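# 灰色大塑料箱底部磨得发白，里面还老是混着一堆杂物，值得救吗？

**发帖：旧货架下**

家里有一只灰色的大方箱，敞口，四边带斜面，原先用来周转杂货。用久了以后，箱底和侧壁全是擦痕，有的地方发白，像蒙了一层雾，有的地方是黑道子，里侧还有一条白色的带状磨损，下缘毛毛糙糙的。

我在网上看了不少办法，牙膏、小苏打、吹风机、橄榄油，每一个都说“焕然一新”，我一个都不太信。试过小苏打，擦了半个钟头，手酸了，箱子还是那个样子。还有人推荐一种叫 Clirov 的塑料翻新膏，评论区清一色的好评，看得我更不想买。

另外一个问题：这箱子摆在桌上，谁路过都往里扔东西，卷尺、青椒、杯子、压扁的易拉罐，什么都有。吃的和工具混在一处，我觉得不合适，可家里人说洗洗就行。真的洗洗就行吗？

想问两件事：发白的地方到底能不能去掉？这种箱子还能不能放菜？

---

**Nataša Stoyanova**

先说结论：污渍能去掉一部分，磨痕去不掉。

您得先分清自己看到的是哪一种。拿一块湿布，蘸一点洗洁精，在黑道子上来回擦二十下。布上有颜色，说明是别的东西蹭上去的，比如橡胶、鞋底、纸箱的油墨，可以接着擦。布上干干净净，那就是塑料本身被刮掉了一层，擦到明年四月也没用。

发白的那种雾状痕迹多半属于后者。表面被磨粗了，光一打就散，看上去就白。涂油之后颜色会变深，显得新，过几天油蹭掉了又白回来，还沾灰。那些“前后对比图”我看都是刚涂完就拍的。翻新膏我用过一种，Haltotik 牌，和涂油差别不大，价钱倒是差很多。Clirov 没用过，不评价，但您对清一色好评的怀疑我赞成。

吹风机更别试。热风确实能让某些塑料的白印变淡，可温度不好控制，薄的地方容易变形，变了形就叠不稳了。

至于放菜，我的意见是不要直接放。箱子是不是食品级，看箱底或者侧面有没有标识，找不到就当它不是。就算是，磨粗的表面也比光滑的难洗，细缝里的脏东西刷不出来。带皮的、回头还要洗的菜，短时间搁一下问题不大，生吃的不要放。实在想用，里面套一个干净的盆。

---

**Chiu**

楼上太讲究了吧。我家的箱子用了5年，土豆青椒都往里倒，没见谁吃坏肚子。买新的一个又要钱，旧的扔了也是垃圾。拿水管冲一冲，太阳底下晒干就完了。

不过易拉罐最好先拿出来，残留的糖水流到箱底黏糊糊的，招蚂蚁，这个我是吃过亏的。

---

**Hunenach**

两位说的都有道理，也都没说到点子上。“没吃坏肚子”不能证明箱子干净，“不是食品级”也不等于碰一下就有毒。楼主真正的麻烦是混放。我贴一下这类箱子常见的样子，青椒、卷尺、蓝杯子、瘪罐子、小玩偶都在一个底上： 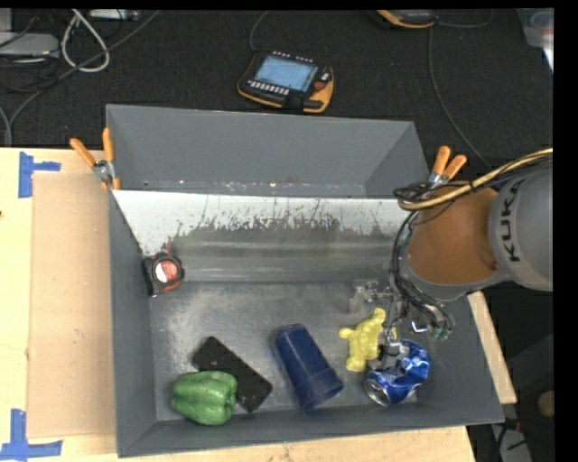
Nataša Stoyanova 回复说，混放的问题她同意，可是光讲道理没有用，家里人不会因为看了帖子就改，得让箱子自己没法混。她的办法是塞两只小盒进去，一只放工具，一只放要丢的，剩下的地方不许放吃的，菜另找篮子。

我对小盒也有保留。隔得太细，三天以后照样乱，最多分两格，再多就没人记得哪格是哪格了。卷尺这类金属件单独收，边角会继续刮箱底，也会把菜皮刮破，切口一破就烂得快。瘪罐子的边有时候很利，伸手进去摸东西之前先把它捡走。

清洗的顺序我建议这样：

- 东西全部拿出来，先倒掉碎屑
- 温水加洗洁精，用软毛刷，不要用钢丝球
- 四个角和斜面接缝多刷几遍
- 冲净，倒扣晾干，再看还剩多少痕迹

钢丝球那条请务必当真，很多“越擦越白”就是这么来的。剩下的痕迹随它去吧，一只装杂物的箱子，底花了不影响装东西。要是摸到裂口，或者底部一按就软，那就换，别听人说用胶粘一粘还能撑几年，粘过的地方一受重还是从旁边裂开。

---

**旧货架下**

湿布试过了，黑道子有一半能下来，白的纹丝不动。翻新膏不买了。菜已经挪到篮子里，两格的办法先用着，家里人会不会照做，我保留意见。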